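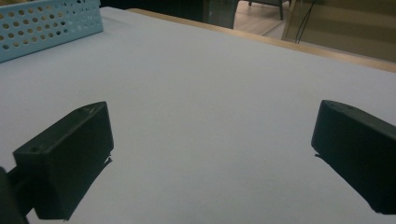
Both fingers open, blue basket at top left. View from the hand-held gripper.

Collection update, Aug 24, 2025

Quick one, deadline was yesterday. The Litus set is at 1728 demos as of last night. Started in April with 16, and half of those got thrown out, so yes, we're pleased.

Still short: basket tasks. Need 455 more before Karppinen will start the next training run. Pick up, put in, let go, back off. Please do the backing off!! Too many clips end the second the fingers open and the model learns to just sit there hovering over the basket.

Other things, no order:

Go slower than feels natural. Slower than that.

Start from a differnt spot each time. Left side, right side, close in, far back. The last batch from the Sedora room all started from the same corner and the policy now loves that corner.

Fumbles are fine. If you drop it and pick it up again, keep the clip and tag it "recovery". Don't tag it "bad". Bad means tracking lost or you stopped halfway to answer the door.

Keep your other hand out of view. Sleeves too.

Sessions are 10 demos then a break, wrists get tired and you can see it in the data. Upload to the Skeletti folder before you go home, not the next morning, the overnight check only runs on whats there.

New tag list is on the shared page. Old one is gone, stop using "misc". Questions to the usual channel. More next issue, incl. drawers if the mounts show up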